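The Flat in Jornbridge

Korkor Owusu got the keys in February, at four in the afternoon, from a man who did not take his gloves off to hand them over. There were 14 steps up to the door. Her brother-in-law Adom carried the heavy bag and she carried the other two.

Their aunt had lived there for 17 years and had left it in good order. The bed was stripped. The curtains were folded on a chair with the hooks in an envelope on top. On the back of the kitchen door was a calendar from a garage in Irkbridge, still turned to the month she went into hospital.

"You could take that down," Adom said.

"I will."

She didn't, that evening. She put the kettle on and found there was no milk, and Adom said he would go. While he was out she opened the drawers. String, candles, a bundle of letters from Kpodo held with a rubber band. The one on top was in her mother's handwriting. It asked whether the roof had been seen to and whether Korkor was eating.

She had been nine then, and staying with her aunt for the summer. She remembered being told to finish her yam. She didn't remember any trouble with the roof.

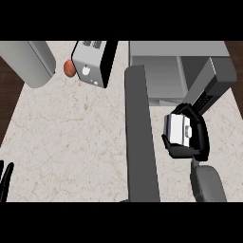 Illustration: computer render

Adom came back with milk and a loaf, and with the woman from downstairs, whom he had met on the steps. Her name was Huia Sutcliffe. She had a spare key on a loop of green wool and wanted to give it back.

"Keep it," said Korkor. "If you don't mind."

"Your aunt used to bang on the floor if she wanted me," Huia said. "Twice for come up. Three times if it was only the television."

"What was three for, then?"

"To turn it over. We watched the same things. She'd ring me after."

They drank the tea standing, although there were chairs. Huia asked if Korkor would be selling. Korkor said she didn't know. She had told the bank one thing and her husband another. Adom looked into his cup.

When Huia had gone he washed up and she dried. He said he should catch the train before it got late, and that Akua would want to hear how it looked.

"Tell her it's clean," Korkor said.

She listened to him go down and heard the street door shut. Then she took the letters to the chair by the window, moved the curtains to the bed, and read them from the bottom of the pile. The roof came up in five of them. In the last but one it had been mended, and the man had charged too much.

At nine o'clock music started downstairs, the tune from the hospital serial her aunt had liked. Korkor turned on the set and waited for the picture. It was the wrong channel. She took off her shoe and knocked on the floor three times.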